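Pandness Community Help
Home > Workshop and Garage > Benches and Surfaces

Bench top bows in the middle after fitting a vice, is it the top or the frame?
Asked in May by gukik_owner
Tags: workbench, levelling, sag, timber floor

I have a Gukik steel-frame bench, the long version, with the standard grey top. It was flat when I put it together. Since fitting a vice at one end I can slide a feeler gauge under a straight edge in the middle of the top, and the gap is larger in the evening than it was in the morning. The floor is timber boards on joists. All four feet touch the floor and I have adjusted them twice.

Is the top at fault, or is the frame twisting? I would like to know before I order a replacement top, as Tonska want the old one back uncut and I have already drilled it for the vice.

3 answers

Answer 1 (accepted)
Posted by Politis

Check the frame first. Four feet touching the floor does not mean four feet carrying load. On a boarded floor one foot is often only resting there, and the frame twists when weight is added at one end.

Remove the vice. Take the top off, six bolts from underneath on the long version. Put two straight battens across the bare frame, one at each end, and sight along them from a low position. If the battens are parallel the frame is true. If one end of the far batten stands higher, you have twist, and no replacement top will cure it.

To correct twist, slacken every corner bolt by half a turn, set the feet until the battens agree, then tighten the corners diagonally. Leave it for 20 minutes and sight again. Boards settle under a point load, so put a steel or hardwood pad under each foot, wide enough to bridge at least two boards.

If the frame is true, measure the top on its own. Stand it on its long edge and hold the straight edge along the underside. A top that is straight on edge and bowed when fitted is being pulled down by its fixings, usually because the centre rail sits low. Pack the rail with shim until the gap closes. Do not pull the top down to meet it.

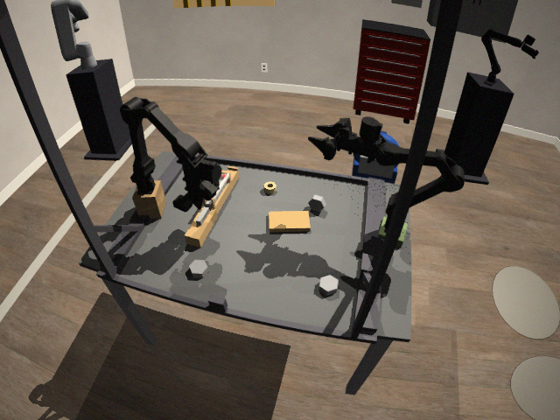 The change between morning and evening is most likely moisture or temperature. A top sealed on the upper face and bare underneath takes up moisture on one side only and will move over the course of a day. Two coats of any clear sealer on the underside and the cut edges will reduce this. Seal the inside of the vice holes as well.

Corner bolts are M10. Use a square to confirm 90 degrees at each leg before the final tightening.

Comments
gukik_owner: Battens were out at the left rear leg. Slackened, reset, retightened. The gap is now too small for my thinnest gauge. Will seal the underside next.
Politis: Check the bolts again after a month of use.

Answer 2
Posted by benchdog

I would add a fifth leg under the middle. Mine has had one for years – a length of threaded bar with a rubber foot. It does get in the way of the drawer.

Answer 3
Posted by tilt_and_shim

Just buy a heavier top. The thin ones all move.

Comment
Politis: A heavier top on a twisted frame will follow the frame in time, only more slowly.

Viewed 2,000 times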